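Frame alignment between two hand-held grippers

25 May 2019

I have spent the past two weeks on the relative pose problem, and the numbers are finally stable enough to write down.

The setup, for anyone who skipped the November post: demonstrations are recorded with two hand-held grippers, one per hand, each with its own wide-angle camera. Each camera is tracked separately, so each trajectory lives in its own coordinate frame. A policy trained on both needs to know where the left hand is with respect to the right, and two independent tracks do not give you that. Errors in either map go straight into the difference.

The first version, Nistor, aligned the two maps once at the start of a session and trusted the result. It drifted. On long recordings the gap between the fingertips at a known contact point was off by as much as 21 mm, enough to ruin any handover.

Kaltorik is the replacement. A square fiducial marker rides on the gripper, and whenever the other camera can see it, we get a direct measurement of the relative pose. These measurements go into the same optimization as the tracks, with a robust loss so that one bad detection cannot drag everything with it. Between sightings the tracks carry the estimate.

Results on 30 recordings: median contact error 2 mm, and 20 mm in the single worst case. That one had a long stretch with no marker sighting. Tanvir Munasinghe thinks a second marker face would fix it. I would like to try a motion prior first.

The lens model matters more than I expected. Near the border of the view a small error in the distortion terms tilts the marker pose by several degrees, so detections there now get a lower weight. 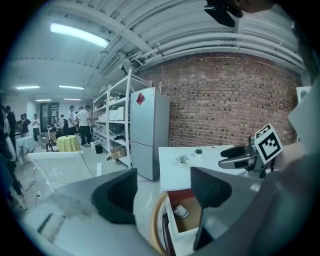
Marker on the second gripper, seen from the first gripper's camera.

Still open: the weight falloff is hand-tuned, and I have not checked it on the Vesudthorpe recordings, which used a different calibration. Those are next.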